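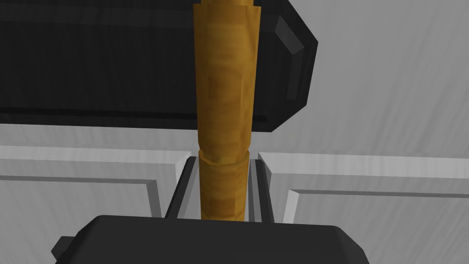 Golden-brown wood, with darker bands of grain running around it.

How to oil wooden handles (and bring a tired one back to life)

By Barnabás Kovács

I have oiled a lot of handles over the years -- spades, chisels, rolling pins, the grip of a very old bread knife -- and I still get a small thrill every time the first coat goes on. Dull, grey wood goes deep and warm in a matter of seconds, and all the grain you forgot was in there comes swimming up. It is one of the cheapest and most pleasing jobs you can do in a shed, and you need almost no skill to do it well. You need patience between coats, mostly!

This page covers bare or worn wooden handles on garden and workshop tools. If yours has a thick, shiny varnish that is still in good shape, leave it alone and go and have a cup of tea. If the varnish is flaking, read the bit on stripping first.

What you need

Raw or boiled linseed oil (see below)
Sandpaper in 120, 240 and 400 grit
A blunt scraper or an old table knife
Plenty of cotton rags, old T-shirts are perfect
A jam jar with a lid
Thin gloves
A metal bucket with water in it, for the rags

Raw or boiled?

People get very worked up over this. Raw linseed soaks in slowly and takes days to dry, sometimes weeks in a cold shed. Boiled linseed usually has driers added and can be ready for another coat the next day. I use raw on spades and forks that live outside, early in the year when I have no need of them, and boiled on anything I want back in my hand by the weekend. Check the tin, and keep boiled linseed with metal driers well away from anything that touches food. For rolling pins and spoons I use a food-safe oil sold for chopping boards.

Step 1. Clean it

Knock off the dry mud and wipe the handle down with a damp cloth and a tiny drop of washing-up liquid. Don't soak it. Then stand it somewhere airy for a day or two, not against a radiator. The wood should feel dry all the way along, and pay attention to the part near the metal socket, where damp likes to hide.

Old tape, price stickers and mystery black goo can all come off now. White spirit on a rag shifts most of it.

Step 2. Strip it, if you have to

Flaking varnish has to go or the oil will sit in patches. Hold the scraper almost upright and pull it towards you along the grain, using light strokes. It comes away in lovely little curls once you find the angle. I spent years attacking varnish with sandpaper alone and filling the paper with gunk, until Zoltán Mészáros from the next plot handed me a scraper without a word and walked off. I had the handle clean in the time it took him to water his beans.

One warning: if the tool has old paint on it and you have no idea of its age, treat it as if it has lead in it. Don't dry-scrape or dry-sand it. Test kits are easy to find, and if the test comes up positive, look up the proper advice before you do anything else.

Step 3. Sand it

Wear a dust mask. Start with 120 if the surface is rough, or go straight to 240 if it is only a bit furry. Always work along the grain. With a round handle I like to fold the paper into a strip, wrap it around the wood and pull it up and down the length, turning the handle a little as I go.

Now the trick that makes the biggest difference. Wipe the handle with a damp cloth, let it dry, and feel it. It will have gone slightly whiskery. Sand those whiskers off gently with 240 and the final finish will be so much nicer to hold. I finish chisel handles with 400, but I wouldn't go that fine on a spade, where you want some grip.

While you are there, look for cracks. A hairline along the grain is often harmless. A crack across the grain, or one that opens when you lean on the handle, means a new handle, and no amount of oil will save it.

Step 4. First coat

Pour a little oil into the jar. You can thin the first coat with an equal amount of white spirit if you like, outdoors or with the door wide open. Gloves on, dip the rag, and rub it in along the whole length. Be generous with the end grain at the top -- it drinks like a horse.

Leave it for twenty minutes and look again. Dry patches get a bit more. Then take a clean rag and wipe off every bit of oil left on the surface. Be strict with yourself! Oil left sitting there goes tacky and stays tacky, and then you're back to scraping.

Step 5. More coats

Let it dry fully before the next one. If it feels sticky or smells strongly, wait. Use the oil neat from now on, in thinner coats than you think you need. Three is plenty for a kitchen garden trowel. I gave the boathook on our little boat, Ponton, 6 coats one March and it came up like a conker.

Please deal with the rags

Rags with linseed oil on them can heat up by themselves and catch fire. It really does happen, and it can happen within hours. Never screw them into a ball and drop them in the bin. Put them in the bucket of water as soon as you finish, or lay them out flat and single, outdoors, away from anything that burns, until they are stiff and dry.

Keeping it nice

A wipe of oil once a year is enough for most tools. I do mine at the end of the season, after the last potatoes are up. Hang them if you can, or at least keep the ends off a concrete floor.

Common troubles

Sticky after a week: too much oil left on. Rub hard with a rag and a little white spirit, then let it dry in a warmer spot.

Black spots: often mildew, or iron staining if they sit near a nail or socket. Sand lightly. Deep ones stay, and I've grown rather fond of mine.

Patchy colour: keep going. It usually evens out by the second or third coat, and a handle that gets used will look better next spring than it does today.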